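Incidencia 569: las unidades didácticas no se vinculan con los criterios de evaluación
Estado: resuelta (con un fleco pendiente)
Plataforma: Prundimden, módulo de programación curricular
Abierta el 08/09/2024

Mensaje inicial

¡Hola! Os escribo otra vez, perdón, que ya sé que en septiembre estaréis hasta arriba. Doy clase de Lengua y de Ciencias en primaria y estoy montando la programación del curso en Prundimden. Hasta ahí bien. El problema es que cuando abro una unidad y le doy a «Vincular criterios», me sale la lista completa, marco los que quiero, guardo... y al volver a entrar la unidad aparece sin ningún criterio. Ni uno. El resto (título, sesiones, actividades, materiales) sí se queda guardado.

Me pasa en cuatro unidades, todas de Ciencias. Las de Lengua van perfectas, y eso es lo que me tiene loca, porque las hice la misma tarde y de la misma manera.

Lo que he probado antes de escribir

Cerrar sesión y volver a entrar. Igual.

Cambiar de navegador (lo hago desde el portátil del cole y desde el mío de casa). Igual en los dos.

Borrar la caché, que es lo que me decís siempre, jeje. Igual.

Duplicar una unidad de Lengua que funciona y cambiarle el área a Ciencias. Aquí pasó algo curioso: en cuanto cambié el área, los criterios que tenía desaparecieron (normal, son de otra materia), pero los nuevos tampoco se guardaban. Si la devolvía a Lengua, volvía a funcionar. O sea que la cosa va con el área y no con la unidad en sí, creo yo.

Vaciar el cuadro de «Observaciones». Lo tenía bastante lleno y una compañera me comentó que hay un límite de 2,000 caracteres y que si te pasas hace cosas raras. No me pasaba, y de todas formas lo borré entero y nada.

Primera respuesta de soporte (pegada aquí para tenerlo todo junto)

Me pidieron que mirara qué marco curricular tenía seleccionado cada unidad. Yo ni sabía que eso se elegía por unidad, pensaba que era cosa del centro. Resulta que hay un desplegable pequeñito en «Ajustes avanzados», debajo del curso, y ahí estaba la diferencia: las de Lengua tenían puesto el marco nuevo y las de Ciencias ponían «Rønning (importado)».

Y entonces caí. Las unidades de Ciencias no las empecé de cero, las importé de un paquete de Rønning que usábamos el curso pasado, el de la secuencia por proyectos. Viene con sus propios descriptores, y al importarlo se trae también su tabla de criterios, que no es la nuestra.

Segundo intento

Cambié el desplegable al marco nuevo en la unidad de las plantas, que es la primera que doy. Guardé, entré en criterios, marqué, guardé otra vez. ¡Y se quedaron! Pero (siempre hay un pero) al cambiar el marco se me vaciaron las actividades que llevaban rúbrica. Las actividades seguían en la lista, con su título y todo, solo que por dentro estaban en blanco. Eran dos, la del cuaderno de campo y la de clasificar frutas por dentro, que encima era la que más trabajo me había dado, con sus láminas y su hoja de observación para dibujar la pieza cortada por la mitad y ponerle nombre a cada parte.

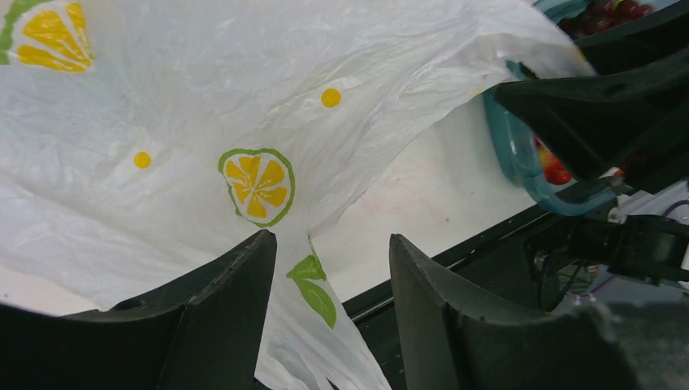 Cómo recuperé las actividades

Menos mal que hay historial de versiones. Está en los tres puntitos de arriba, «Versiones anteriores», y se puede abrir la de antes del cambio en modo lectura. No deja restaurar solo una actividad, hay que copiar el texto a mano y pegarlo en la nueva. Un rollo, pero se hace. Las rúbricas no se pueden copiar así, porque la tabla se pega como texto corrido, y tuve que volver a crearlas.

Para las otras unidades ya fui más lista y seguí este orden, que os dejo por si le sirve a alguien:

1. Exportar la unidad a documento.
2. Guardar las rúbricas en «Mis rúbricas» (botón de la derecha, dentro de cada actividad).
3. Cambiar el marco en «Ajustes avanzados» y guardar.
4. Salir de la unidad y volver a entrar. Si no sales, la lista de criterios que ves sigue siendo la vieja.
5. Vincular los criterios y guardar.
6. Recuperar las rúbricas y revisar las actividades una por una.

Con esto no perdí nada más.

Confirmación de soporte

Me dicen que el fallo es conocido y que afecta a los paquetes importados antes de la actualización de enero. El programa acepta los criterios en pantalla, pero al guardar los compara con la tabla del paquete, no los encuentra y los descarta sin avisar. Les he pedido que por lo menos salga un mensajito en rojo, que yo estuve una tarde entera pensando que no sabía darle a un botón.

Lo que queda pendiente

El informe de cobertura curricular. En Lengua sale bien, pero en Ciencias me sigue marcando como «no trabajados» criterios que ya están vinculados. Soporte cree que el informe tarda en recalcularse y que lo vuelva a generar mañana. Si sigue igual reabro el ticket, porque el informe lo tengo que entregar a la coordinación de ciclo y así no lo puedo mandar.

¡Gracias por la paciencia!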